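Unit 8: Grasp pose estimation for cylindrical packaged goods

Notes by Zinash Kassa. Read with the Custia dataset sheet. The derivation of the axis residual was done on the board and is not repeated.

## 1. Problem

Given one RGB-D view from the head camera, find a grasp on a target item standing or lying on a shelf. The items in this unit are rotationally symmetric about one axis. Write the pose as a point **p** on the axis, a unit direction **a**, a radius *r*, and a length *h*. Rotation about **a** does not change the geometry, so a full 6-DoF estimate asks for one number the depth data cannot supply.

Two consequences:

- A pose loss that penalizes rotation about **a** trains the network on noise. Use the angle between the predicted and true axis instead.
- The sign of **a** still matters when the two ends differ (lid and base). It is recovered from color, in a separate classifier.

## 2. The Admasu pipeline

1. Segment the item in RGB.
2. Back-project the mask to a point cloud. Drop points whose normals are more than 75° from the view direction.
3. Fit a cylinder with RANSAC, then refine by least squares on the inliers.
4. Classify the ends.
5. Sample 20 grasps at even angles about **a**, centered at *h*/2. Reject those in collision with the shelf or with neighboring items.
6. Rank the remainder by arm joint margin.

Step 3 fails most often on glossy tubes. Specular patches leave holes in the depth image, and the fit tends to shrink *r*. Berhe's fix is to bound *r* with a prior taken from the item class. See the Grusow report, section 3.

## 3. Data

The Prerkcombe set has 3,723 labeled views of 13 item types. Split by item type, never by view. Views of the same item under the same lighting are close to duplicates, and a split by view will inflate the score.

## 4. In-hand re-estimation

The pose changes when the fingers close, so the shelf estimate cannot be used for placing. Run steps 1 to 4 again on the held item, with the gripper masked out using forward kinematics. Fingers wrapped around the middle split the visible surface into two regions. Fit one cylinder to both and do not fit them separately, as each region alone is often too short to fix **a**.

## 5. Exercise

Sosina Berhe will take questions on this part in the lab.

(a) Show that the axis residual is unchanged when **p** slides along **a**. What does this imply for the rank of the normal equations, and which extra constraint restores it?

(b) Consider the end classifier for a held item. A lid that differs strongly in color from the body makes the sign of **a** easy to settle: on the purple canister, the yellow lid is up and to the right and the base points down to the left, so **a** (taken from base to lid) has a positive upward component in the image. State what additional measurement is needed to get the tilt out of the image plane, and bound its error in terms of *h* and the depth noise σ.

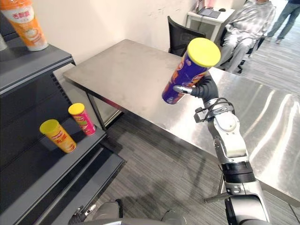
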